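Bevley Robotics Club: news from the wiring group
3 min read

September 19, 2023

Our club has started again after the summer and I was asked to write some lines about the wiring group, where I help together with Subira Muli. We are now nine members and two of them are completely new. Welcome to both!

Those who were with us in July will remember that our arm, which we call Ketalo, could already pick up wooden blocks and plastic bottles. This term we want it to handle cables. It is a much more difficult task, because a cable does not keep its shape. You take it in one place and the other end goes where it wants.

Kyung-hwa Cha has prepared the plan for the term. In the first part the arm must take one cable or harness and move it to another tray without dropping it. In the second part it must put the connector into a holder. We do not know yet if we will reach the second part before the regional meeting in Pelupessy, but we will try.

To teach the arm, the members guide it by hand and each attempt is recorded. Until now we have 781 recordings, and our goal is 1,420. Ikhsan Jugah checks them in the evenings and removes the bad ones, for which we are very thankful. He asks everybody to write the name of the task correctly in the log, and please to use small letters only.

The thin wires are for the moment the biggest problem. A thick cable is stiff and the fingers can hold it well at the sleeve, but the small harnesses with the white connectors lie very flat in the yellow tray, and the crimp terminals like to catch on each other.

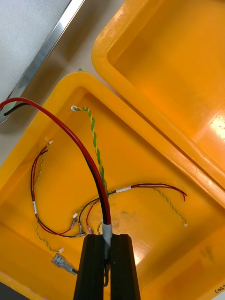

Azlan Pillai has suggested that we try softer finger tips, and he will bring two kinds to the next session. Anisa Gunawan would like first to change the speed of closing, as this costs nothing. We agreed to test both, one after the other, and to write down the results.

We also need more old cables. If you have some at home from a broken lamp, a computer or a car, please bring them to the workshop in Stavex House. They must have no plug for the mains, and please no damaged insulation.

New members can still join the group until the end of the month. You do not need to know programming. Please speak to Subira or to me.

4 comments · 11 shares

Contact the club | © 2023 Bevley Robotics Club | Back to top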